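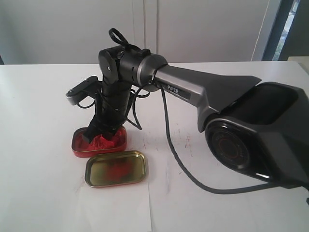
Ineck table top, white

Ineck Work Table

The Ineck is a fixed-height table for workshops, classrooms and packing rooms. The top wipes clean with a damp cloth and mild soap. Do not use bleach or scouring pads.

Length: 125 cm
Depth: 60 cm
Maximum load: 200 kg, evenly spread
Top colors: white, sand

Legs ship separately – allow 17 days for delivery. The Furkau leg set fits all Ineck tops. Pradis legs need the adapter plate.

For bulk orders, contact Akua Boateng in sales.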